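Part 2: The bathroom bin and the corner it lives in

I wrote this guide for whoever is staying at Hulme while I'm gone (hi, Liam!), and this is the part people skip. The bin is the perforated stainless steel one, and it shows every fingerprint and splash. Give it a proper going-over when you arrive and again before you leave. Use the green cloth for the metal and for the wall next to it. I tilt the bin by the rim with my left hand and wipe with my right, but swap that if you're a lefty.

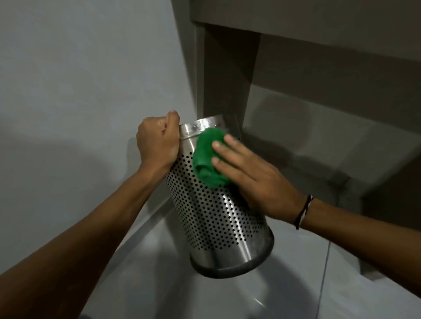
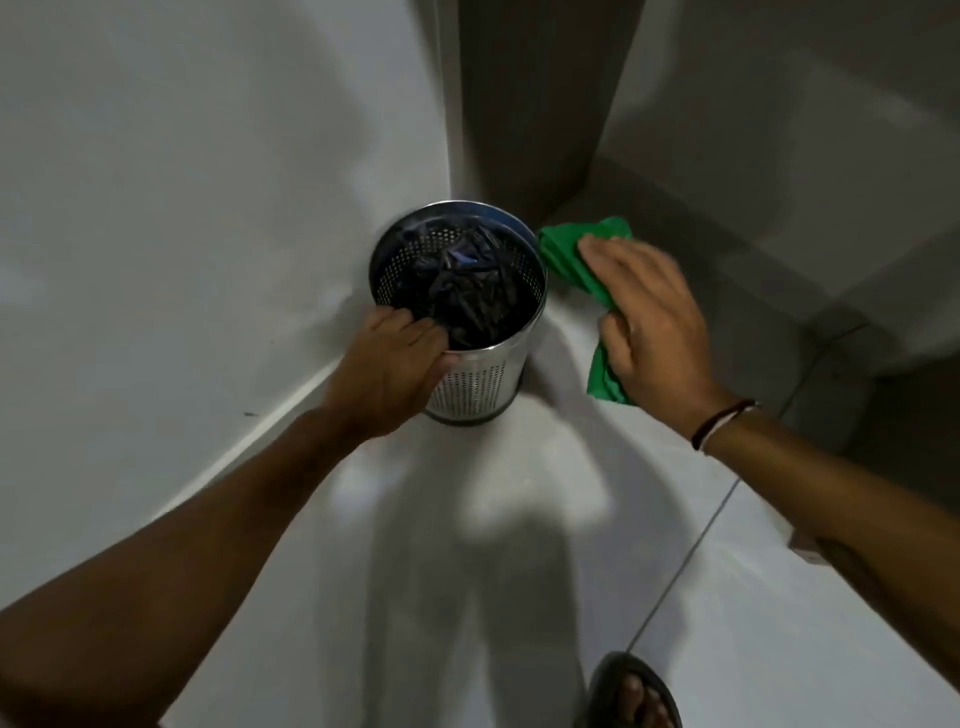
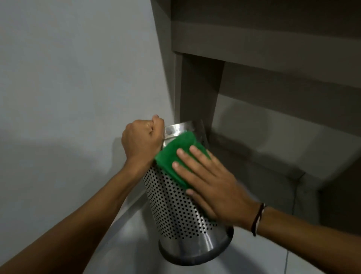 What you need

The green cloth (hanging under the sink)
Dish soap, the plain kind
A bowl that holds 2000 ml, or anything close to that
A dry towel you don't love
Fresh black bags, top shelf of the hall closet

Mixing the wash water

1. Put 200 ml of white vinegar in the bowl and fill it the rest of the way with warm water. The vinegar is the Kurketti bottle with the red cap. Darren Stockdale once used the whole bottle and the hallway smelled like a pickle jar until February, so please measure.

2. Add a small squirt of dish soap and swish it with your hand. You want a few bubbles, not a bubble bath.

Caution: Never mix the vinegar water with bleach. There is a bottle of bleach in the laundry cabinet and it should stay there while you do this job. Open the window too.

Cleaning the bin

3. Take out the old bags and tie them up. If the bags are clean and only the outside of the bin needs a wipe, you can leave them in and skip ahead to step 4.

4. Wring out the cloth until it stops dripping. This matters more than you'd think with all those little holes, as water goes straight through them and onto your feet.

5. Tip the bin toward you, hold it by the rim, and start with the smooth band at the top. Go all the way around, turning the bin a bit at a time.

6. Move down to the holes. I use a flat hand and wipe in the same direction as the rows (they run on a diagonal), and then once across. If there's gunk stuck in a hole, an old toothbrush gets it out. Please don't use a toothpick! I snapped two in there and had to fish out the ends with tweezers.

7. Finish with the solid band at the bottom, then flip the bin and do the underside. Hair and dust love it under there.

8. Dry the whole thing with the towel. Air drying leaves spots, and then you get to start over, which I have done more times than I care to admit.

Note: No steel wool and no scouring powder. My last bin, a Bridau, got the steel wool treatment and it never looked right again.

The wall and floor

9. Rinse the cloth and wring it out again. Wipe the grey wall where the bin sits, from the top of the bin down to the floor. Splashes collect low down, so that's where I press a little harder.

10. Run the cloth along the white ledge on the other side, and get right into the corner.

11. Do the floor tiles last. Wear slippers with some grip, the tiles get slick.

Putting the bags back

12. Double up the black bags, 2 at a time, one inside the other. Push them down into the bin and open them out with your fist so they aren't just sitting on top.

13. Fold the edges over the rim, or tuck them inside if you like a neater look. I go back and forth on this. Tucked looks better, folded stays put.

14. Slide the bin back into the corner so it touches both walls. It tips less that way when somebody drops something heavy in it.

How often

Once a week is plenty for a short stay. The whole job takes me nearly 18 minutes, including the floor. When you're done, rinse the cloth in cold water and hang it back under the sink. It can go in the machine with the towels, but leave out the fabric softener or it'll just push water around.

Spare cloths are in the Conier box next to the closet. Take one if the old one starts to smell.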